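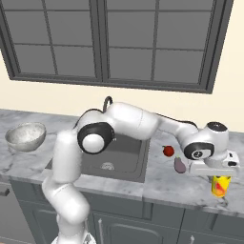 Old windows: restore or replace? (kitchen, north side)

marblehead_mo
Joined the forum to ask this, so be gentle with me! We bought a 1920s place out in Vetdale last November and the windows have been on my mind ever since. They rattle, two of them are painted shut, and my husband is sure we should rip out the lot and start fresh. I grew up in a drafty old house and I have a soft spot for wavy glass and real muntins, so you can guess which side I'm on. The quote from Prolberg for new ones came to more than 3,000 dollars for the kitchen alone. Has anyone here gone the repair route and been happy with it?

tallsash
Welcome! Repair, repair, repair. I did mine over two summers with a heat gun, a putty knife and a lot of radio. New cords ran me 50 dollars for the whole house, and the old sashes go up with one finger now. Wood that age is tight-grained stuff you can't buy at the lumberyard anymore.

girnley_gal
I'm going to be the grump, sorry tallsash. We restored ours in Girnley and they look lovely, but I still wear a sweater to do the dishes in January. If I had it to do over I'd replace the north side and save the pretty ones for the front, where folks see them.

tallsash
Did you put storms on, though? A restored sash with no storm window is only half the job.

girnley_gal
We did not, and my husband would like it noted that he suggested them. I priced them at 300 apiece and lost my nerve.

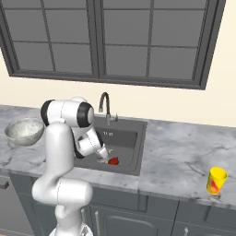
pebbledash
Can I paint over the old glazing putty if it has a few cracks in it?

tallsash
Hairline cracks are fine to paint. Anything loose or missing should come out first, then new putty, and let it skin over for a week or 2 before the paint goes on. Run the paint just a hair onto the glass so water can't sneak behind.

girnley_gal
See, on that we agree. And test for lead before you scrape anything, please, all of you.

marblehead_mo
Thank you, this is so helpful! I think we'll try one sash ourselves and get Crabtree out to price storms. My husband says he'll hold his opinion until the first cold snap, and he's already looking up sweaters.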